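Drying out under hardwood after a supply line leak — pull the boards or wait?
Forum: Water Damage and Cleanup

hallwaydrip
The supply line to our upstairs toilet let go in February while we were at work. Water came down through the hall ceiling and ran along the oak floor below. Panard came out the same evening, pulled the wet drywall, and set up fans and a dehumidifier. Upstairs is fine now. The hall floor is what I need help with.

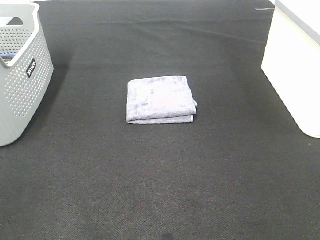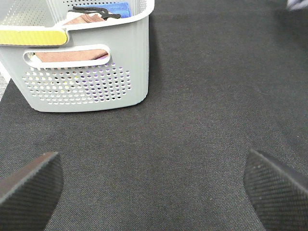
Folded towel first, laundry basket second.

The oak is cupped along one wall, for a length of 11 feet. Panard says the boards should come up because there is no other way to dry the subfloor. The adjuster from Marinescu says to keep drying and look at it again later. The house is in Fokarholm, on a crawl space, with the hall over the middle of it. Has anyone kept a cupped oak floor? I don't want to rip it out if it will lie flat again, but I don't want mold under it either.

subfloor_sal
What are the moisture readings? Without numbers everybody here is guessing. You want one from the oak, one from the subfloor, and one from a part of the house that never got wet. The last one is what you compare the other two to.

hallwaydrip
The tech wrote them on the wall with a marker. The dry closet is 11. The oak by the wall is 19. I don't see one for the subfloor.

subfloor_sal
Then ask for it. Oak at 19 is high next to your closet but it isn't hopeless. Somebody can go into the crawl space and take the subfloor from underneath. If there is insulation between the joists under that hall, it has to come down first.

Kyung-tae Seok
I did restoration work for years and I would pull them. Cupped means the bottom of the board is wetter than the top. The finish on top slows everything down, so the water has to leave through the bottom, and what is down there is felt paper and plywood. You can run fans over the top for weeks and get very little out.

mrs_tolliver
I disagree with pulling right away. We had the same thing with a refrigerator line and our floor went flat again. It took most of a summer. We had it sanded after that and you can't tell. The company wanted to tear out the whole kitchen floor and we said no.

Kyung-tae Seok
Was yours over a crawl space or a slab? Did anybody check under it afterward?

mrs_tolliver
Basement, unfinished, so we could see the underside the whole time. It never had any spots on it.

Kyung-tae Seok
That makes a difference. An open basement dries from below. A crawl space usually doesn't, unless somebody puts equipment in it.

dusty_vent
There is a middle option — floor mats. They are flat panels that seal to the floor and hook to a vacuum unit that draws air up through the seams. Ask Panard if they have them. If they don't, another company might. They don't work on every floor, and if the boards were glued down I wouldn't bother.

hallwaydrip
Nailed, as far as I know. The house is from the fifties. Panard does have the mats but said Marinescu would have to approve them first.

subfloor_sal
Get that request to the adjuster in an email, with the readings in it. Phone calls get lost. Also ask who pays to refinish if the boards stay, and whether that covers the whole room or only the bad strip.

hallwaydrip
Another question. We own a Trelik dehumidifier, the small one from the old basement. Is it worth putting in the crawl space, or is it too weak?

dusty_vent
Too weak on its own, in my opinion. It won't hurt. Close the vents first or you are drying the outdoors. Run the hose somewhere that drains, away from the footing.

mrs_tolliver
Ours added to the electric bill too, so save those bills. We got part of it back. The full claim came to over 1,000 dollars more than the first offer once everything was listed.

hallwaydrip
Update. The tech went under this morning. There was insulation and it was soaked, so it is out now. The subfloor read 24 from below. Mats were approved, and they go down at 11 tomorrow.

Kyung-tae Seok
24 is wet. I still think you end up pulling the row by the wall, but the mats are worth trying now that the insulation is out. Have them read the same spots every day and write it down.

subfloor_sal
Agree on reading the same spots. Don't let anyone sand until the oak is close to your closet number. Sand a cupped board too early and the edges end up low once it flattens.

hallwaydrip
Okay. I will post the readings after the mats have been on for a few days.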